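Choir news: a bumper November

Well, what a month! I said in the last newsletter that I'd try to keep my bit short, and Monique has already told me she'll believe it when she sees it, so let's crack on.

First, the Chowdary Hall concert. We had 39 singers on the night, which is the most we've squeezed onto those risers since I joined, and I spent the whole first half with my elbow in Birsen's ribs (sorry, Birsen). The Finnish lullaby went beautifully. Tyyne Karppinen had coached us through the vowels for weeks and I could see her mouthing along in the second row, looking mostly pleased. We did come in early on the spiritual. All of the altos, together, with great confidence! Thirumalai just kept his hands going and the rest of you caught up with us by the second line, so thank you.

The bucket collection came to £300, and that pays for the piano tuner and a good chunk of the spring music.

Speaking of spring, we've picked the programme. There are 11 pieces, three of them new to everybody, and the big one is Lultinden, a setting of a mountain poem that Manikandan Varghese heard at a festival and has been humming at me ever since. It's in six parts in places. Second sopranos, you get the tune for once. First basses, you get one note for two pages, but it's a lovely note.

I've been going through the old scores to see what we already own, and it's slow work. We have far too many copies of the Cerov carol and hardly any of the madrigals, so please, please look behind your sofas. Anything with our stamp on the front can come back, pencil marks and all.

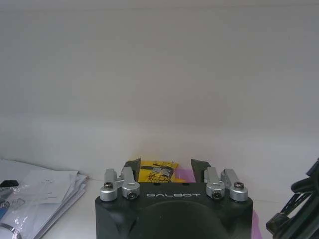 White papers on the table, in front of the wall.

Rehearsals start again on Monday at 7.30, usual room, side door. Bring a pencil and a drink, and a jumper too, as the heating has its own ideas. If you'd like to try a different part this term, have a quiet word with Thirumalai at the break.

Subs are due by the end of the month. Monique has the tin. And if anybody picked up a green scarf after the concert, it's mine and I miss it.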